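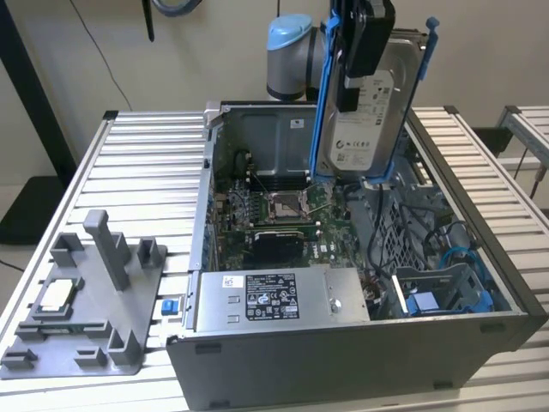
Annelies Vanhove had an old computer under the stairs for years and did not know where to take it, and she told the Grallmont repair desk that she would have brought it in much sooner if the drop-off point had been open on a Saturday.

From May it will be. Stuvuvero, which runs the reuse shop and repair desk in Grallmont, is extending its collection of used desktop computers, laptops and screens to Saturday mornings. The service is free for households. Small businesses and clubs can hand in up to 8 machines per visit and should book a time first.

Search this site Search Enter keywords

Stuvuvero took in 3885 items of electrical equipment last year. Computers made up a small share of that, and many residents said they were keeping old ones at home. The most common reason given at the desk was worry about personal files.

All hard drives handed in under the scheme will be wiped or destroyed. Owners choose which when they fill in the form at the counter. A drive that fails the wiping check is destroyed in any case, and the owner can ask for a written confirmation. Residents who want to keep their drive may have it taken out and returned to them. There is no charge for this.

"People should still copy anything they want to keep before they come," said Ans Wuyts of Stuvuvero. "We can't get files back once the form is signed, and we do get phone calls about holiday photos."

Computers that can be used again will be cleaned, tested and sold in the shop with a guarantee of 60 days. Prices for a complete desktop set with screen, keyboard and mouse will start at 100 euros. Machines beyond repair go to the recycling firm Bakker, which already handles the town's fridges and washing machines.

Please bring power leads and chargers where possible. Printers, loose batteries and televisions are not part of the Saturday collection and should go to the recycling yard as before. The entrance is at the side of the building, next to the bicycle racks, and there is short-stay parking across the road. Weekday opening hours stay the same.

Booking forms for businesses and clubs are available at the counter or by telephone.

Last updated: 19 April 2025

Contact | © Stuvuvero | Back to top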